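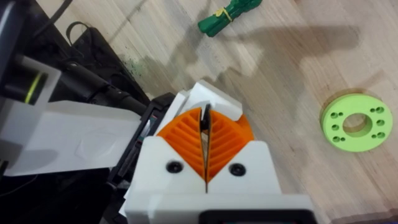 Thread · Books & Reading

I finally finished the big Duvska history last night, all 134 short chapters of it, and I have so many feelings that I'm going to put them here where my poor family can scroll past them (hello, family, I love you).

First thing: I almost gave up on it. The opening is a long walk through the salt trade and who owed money to whom, and I kept falling asleep with my glasses on. If you're there now, please hang in until the year 1491, when the river floods and the whole town has to move uphill. From then on I was reading while the pasta boiled over.

Wouter Jansen translated it and I want to say something nice about translators in general, who get their names in tiny print and deserve better. His sentences have a lovely plain walk to them. There's a baker who complains for two pages about his brother-in-law and I laughed out loud – it sounds exactly like my uncle on the phone.

A few of you asked which edition I have. It's the Wyss paperback, the one with the fold-out map. The hardcover is prettier, but it's heavy and I read lying down, so you can guess how that would go.

My one real grumble is the index. Look up "bridge" and it sends you to "crossings," and "crossings" sends you to "ferry," and by then I've forgotten which bridge I wanted. I ended up keeping my own list on the back of an envelope, and then on a second envelope.

Also the family tree at the front gives away who marries the miller's daughter! I was so cross. Skip it on your first read and come back to it at the end, when you'll want it anyway.

For anyone who reads slowly like me: I did 3 chapters a night with a cup of tea, and on bad nights I did one and called it good. Took me most of the winter so far and I don't regret a page of it, not even the salt.

Next up is the Waveck letters, which my sister has been pushing on me for years. It's only 40 letters, so I'm hoping to be done before January is out, though I said that about the last one too.

If you've read either of them, come and talk to me about it – especially the chapter with the two bells, which I've now read twice and still can't decide who was lying.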